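Bromach Releases Rallby, a Door Planning Toolkit for Two-Armed Robots

Free download opens in November, with 300 simulated doorways included

Bromach, a small maker of planning and control software for mobile robots, is very happy to share the first public release of Rallby, a toolkit that helps a two-armed robot work out how to get itself through a door. It has been a long road (longer than any of us guessed when we started sketching hinges on the lunch table), and we are delighted to finally put it into other people's hands.

Rallby sits between a robot's cameras and its arm controller. It looks for the door, the frame and the handle, guesses which way the door swings, and then plans for the arms and the body together, so that the robot isn't reaching for a handle from a spot it can't pull from. The release comes with 300 simulated doorways, in homes with paneled doors, tiled walls, wooden trim and all the other everyday things that make perception harder than it sounds. 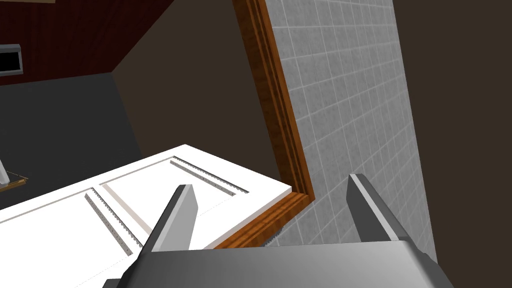 Simulated view over a gripper beside a white door and its wooden frame.

"We used to treat the door as one problem and the robot as another, and we paid for it every single day," said Hooman Nazari, who leads the planning group at Bromach. "You'd get a lovely arm path and then find the body was standing right where the door wanted to go! Rallby plans both at once, and if it doesn't like its chances it will say so and try another place to stand."

The handle gets special care. Rallby keeps 19 grasp templates for knobs and levers, scores each one against what the wrist cameras report, and holds on to the runners-up in case the first choice goes badly. The second arm is planned at the same time, with its own keep-out zone.
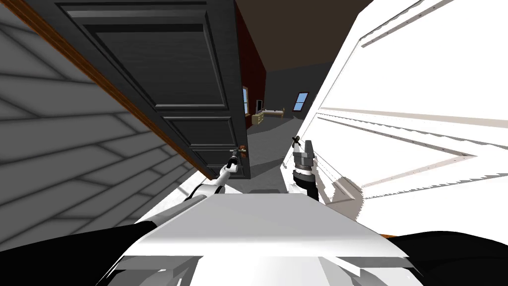

Image credit: Bromach / Rallby simulator

Early users at Elari, who build scheduling tools for service robots, ran the toolkit through 281 of the doorways over the summer and sent back a wonderfully thorough pile of notes. Many of their suggestions are in this release, including a replay window that shows the planned path next to the one the arms followed, and a plain-text log that a person can read over coffee without a manual.

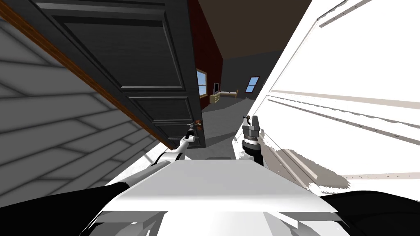 Setup has been kept as simple as we could make it. A new robot model needs a description file, a set of joint limits and a short calibration run, and the guide walks through all of it in everyday language. Teams who already use Pangaribuan, our motion library, can load their saved settings as they are. There are 58 worked tasks in the guide, starting with a single knob and ending with two doors close together.

Rallby is free for teaching and research, and paid support is available for companies. Questions, bug reports and odd doors are all welcome through the contact form on the Bromach website, and Hooman and the planning group will be answering them personally through the launch month.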